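Chapter 7
Automation and the Redistribution of Tasks

7.1 Introduction
7.2 Task, job and occupation
7.3 Residual work
7.4 Skill, discretion and pace
7.5 Measuring the change
Review problems

Key terms: task bundle, residual task, handoff, exception rate, supervision load, recovery time

7.1 Introduction

Chapter 6 treated the machine as a unit of capital with a purchase price, a service life and a rate of output. That treatment is adequate for a press or a conveyor, where the work of the operator is fixed by the design of the line. It is less adequate for machines that share a room with workers and handle goods that differ from one cycle to the next. In such cases the rate of output depends on how the remaining human work is arranged, and the arrangement is often made after the purchase.

The running case for this chapter is the linen plant operated by Horgan in Dondville. The plant receives soiled textiles from hotels and clinics, and it washes, dries, folds and ships them. Before the changes described here it employed 54 people on two shifts. Washing and drying had been mechanized for decades. Sorting, basket filling, feeding and folding were done by hand. In January of the first project year the plant began to introduce robotic arms at the handling steps under a program named Ziter.

Textiles are a useful subject because they are hard to handle by machine. A rigid part has a known shape, and a gripper can be planned around it. A cloth has no fixed shape. It folds over itself, hides its own edges, and takes a new form each time it is picked up. A program that grips a carton in the same place on every cycle can't be moved to a pile of cloth without extensive rework. The literature refers to this as the deformable object problem, and it is discussed in Appendix C.

A placement task of this kind is usually divided into four phases: approach, grasp, transfer and release. Release receives the least attention in purchasing documents and causes a large share of the difficulty. A cloth may cling to the gripper, spring back over the rim of a basket, or come to rest on one side and leave the other side unused. A worker corrects these faults without noticing that a correction has been made. When the task is assigned to an arm, each correction must be programmed, tolerated, or passed to a person.

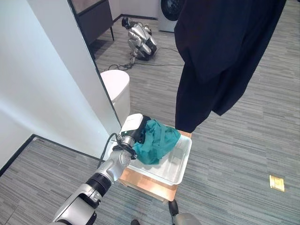
Does a robot that fills baskets remove the job of the person who filled them?
It removes some of the tasks in that job. The person usually keeps the work of checking, correcting and restarting, and whether a full position remains depends on how often those tasks occur.

7.2 Task, job and occupation

Three terms must be kept apart. A task is a unit of work with a defined start and finish, such as placing a cloth in a basket. A job is the bundle of tasks assigned to one position in one workplace. An occupation is a class of similar jobs across many workplaces. Machines are assigned tasks. Wage records describe jobs, and public statistics describe occupations. Many disputes over the effect of automation come from evidence at one level being used to support a claim at another.

At the Dondville plant, the job titled basket attendant contained tasks in three groups. The first was movement of goods: lifting, placing and carrying. The second was inspection: finding stains, tears and foreign objects. The third was communication: telling the wash floor that a load was short, or telling the dock that a customer's bags had been mixed. Only the first group was named in the job description, and only the first group was included in the original plan for Ziter.

Cyril Mapplebeck, who was shift lead on the soil side at the time, kept a written log during the first weeks of operation. The log is reproduced in part in Section 7.5. One entry reads: "Arm ran fine until the break. Two loads went up with pens in the pockets. We used to feel those." The entry records an inspection task that had been carried out by touch during a movement task. When the movement was transferred to the arm, the inspection was transferred to no one.

A task performed as a by-product of another is called an embedded task. Embedded tasks do not appear in time studies that follow the hands of the worker and record only displacement of goods. They can be found by interview, by reviewing fault records before and after a change, or by having the observer perform the job.

7.3 Residual work

Work that remains with people after a transfer is called residual work. It has three common forms.

Supervision is the monitoring of a machine in operation. Its cost depends on how long the worker may look away. A worker who must watch one arm continuously has exchanged a physical task for a visual one, and no labor hours have been saved.

Exception handling is the completion of cycles that the machine can't finish. The exception rate is the number of such cycles divided by all cycles attempted. A low rate does not by itself imply a light workload. If exceptions arrive at irregular intervals, the worker can't be given other duties that require sustained attention.

Preparation is the arrangement of goods and space so that the machine can operate. At Dondville this included setting baskets at a fixed height, routing cables away from walkways, and separating items by size before they reached the arm. Preparation was not tracked in the first project year. When a scheduling package called Lumix was installed, preparation was given its own code, and it became visible that it fell mainly on the early shift.

The distribution of residual work is a management decision and may be a subject of bargaining. It can be combined into a new position, spread over existing positions, or left unassigned. The third outcome is frequent in practice. Its effects on pace and discretion are taken up in Section 7.4, beginning with the assignment of stop authority.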